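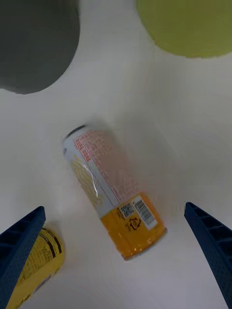 Two Bins and a Table: sorting the drinks stuff

I've been meaning to put this little gallery up since Wednesday, and it's finally here! If you've been reading along you know I have gotten a bit carried away with empties. I started with one big bag under the sink (cans, bottles, caps, all the sticky stuff in together) and it was miserable. Now it's two small bins and a clear white table, and I can't tell you how much nicer that is.

Last month I took 684 containers to the Rana drop-off, and 521 of those were bottles, which surprised me, because I'd have sworn we were a can household. The cans just make more noise, I guess. Anyway, the pictures are small but I like them, and I've put a few words with each one.

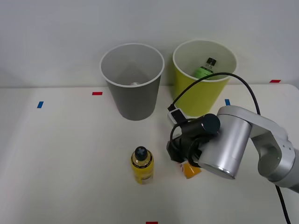
Tall bins beat wide ones, and I will argue that with anyone. A wide tub looks roomy, but the bottles all lie down and roll around, and then you're fishing for the last one with your whole arm in there. In a narrow one they lean. The green bottle in the yellow-green bin is a good case — it's tipped a bit, with the black cap up high, so it would be easy to grab again if I changed my mind about where it goes. And I do change my mind. I had four different systems before this one, including a very grand one with labels from Tunex that peeled off inside a week.

Caps are the thing people ask me about most. I leave them on, as the Rana folks want them that way, but I know other places say the opposite, so check your own list before you copy me.
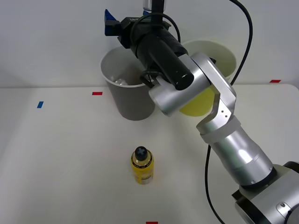
Liquid is my real enemy. I once drove to the drop-off with half a soda tipping slowly into the trunk carpet, and I still get a whiff of it on warm days. So my rule is that anything with a drink in it waits. The little yellow bottle up front is the type I mean: look at the clear part near the shoulder and you can see where the liquid comes to. A bottle like that stays standing on the table until it's been emptied and had a quick swish under the tap. It takes no time at all, and the bins don't get that sour smell.

I bought a rinsing brush from Hemedico for the awkward narrow necks. It's fine! It's a brush. I used it a lot for the first few days and then went back to just shaking the bottle hard with some warm water in it. 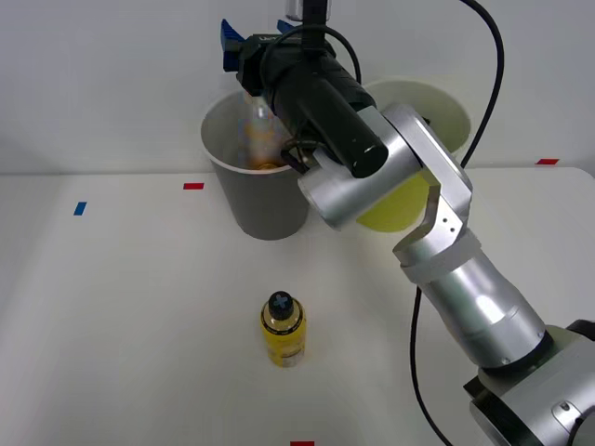
Put the orange drinks in last, one reader wrote to me, and never on top of paper or cardboard, because a few drops of that color will stain everything underneath. The same message said to line the bottom of a bucket with an old dish towel and wash it with the kitchen rags. I hadn't thought of a towel and I'm going to try it this weekend. If it works out I'll add a picture.

Still to do: find a better spot for the can crusher, and decide if I need a third bin for lids and odd bits. The Loler ones look about the right height, but I'm holding off until I've measured the car.

Recent galleries
Under the sink, before and after
Jars I kept and jars I didn't
A shelf for the empties
What fits in the trunk

Last updated: April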